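Frequently Asked Questions: The Sorting Table and Your Welcome Basket

Thaweesak House, shared kitchen, second floor

What is a welcome basket?

Every new resident gets a basket of small household things on the first evening, so that nobody has to go hunting for a sponge with a suitcase still in one hand. It holds kitchen and bathroom basics and something to drink. It will not furnish your apartment. We have been asked.

What goes in it?

Small packaged goods, whatever we have that month. Usually a sponge or two, soap, tea, tissues, something sweet, matches if your stove is one of the old ones. Everything is sealed in the packet it came in. If it has been opened, it belongs to whoever opened it, and they should take it home and think about what they did.

Can I choose what's in mine?

You can tell us about allergies and we will take them seriously. You can tell us you prefer a different color of sponge and we will nod.

Who packs them?

Kamonchanok Hemmin runs the table and has the final word on what fits. Anyone in the building can help. Sign the sheet on the pantry door and turn up in the afternoon. The work is light, and you will pick up strong opinions about boxes.

Is there a right way to pack a basket?

Kamonchanok says yes. Tall boxes stand up, toward the back or at the ends. Flat packets go in front of them. Anything round goes in a corner, where it has two walls to keep it from wandering. Tea goes in last because it crushes, and a bag of tea that has spent the afternoon under a bar of soap tastes like it.

Don't heap things above the handles. The basket has to go up the stairs, and the stairs at Thaweesak House were built by someone with a grudge.

Why plastic baskets? Wouldn't wicker be nicer?

It would. We had wicker. It shed on everything, and then something in the dish soap family leaked into one and it never recovered. Plastic with holes in the sides rinses under the tap and dries by itself on the rack.

Do I have to give the basket back?

Yes, please. We own 28 and at any given moment a good number of them are holding somebody's onions. Empty yours and leave it on the shelf outside the kitchen within 2 weeks. A polite note goes under your door after that. The second note is shorter.

What happened to the Nedia hand cream?

We ran out in November. There is no secret supply. Please stop asking the new people whether they got one.

I don't drink tea. Can I swap it?

There is a swap shelf over the sink. Leave the tea, take anything else that's there. Most weeks the anything else is also tea, left by the last person who doesn't drink it.

Can I donate things?

Yes, as long as they are sealed, in date and small enough to stand in a basket without help. We can't use glass jars, candles, or the free samples that come through the mail in foil. One resident gave us a fondue set. It was a generous thought and it is still in the pantry if you would like it.

Can I use the table for something else?

When we aren't packing, sure. Wipe it down before and after. Bread dough is fine on a board. Bicycle parts are not fine on anything. If there is a basket on the table, even one that looks finished, leave it where it is and don't tidy it. Half-packed baskets have an order to them, and it lives in Kamonchanok's head.

Something was missing from my basket.

Check under the flat packets first. If it really isn't there, leave a note in the box by the door with your apartment number and what you were expecting. "Everything" is not specific enough. We read the notes on packing days and bring up whatever we can find.

I've lived here for years and never got one.

The baskets started after you moved in. We're sorry. Come and pack one afternoon and you can take a sponge. 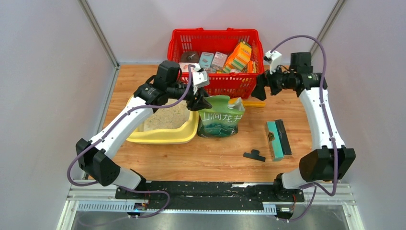 Sponges are one per helper, and the ones on the top shelf are already spoken for.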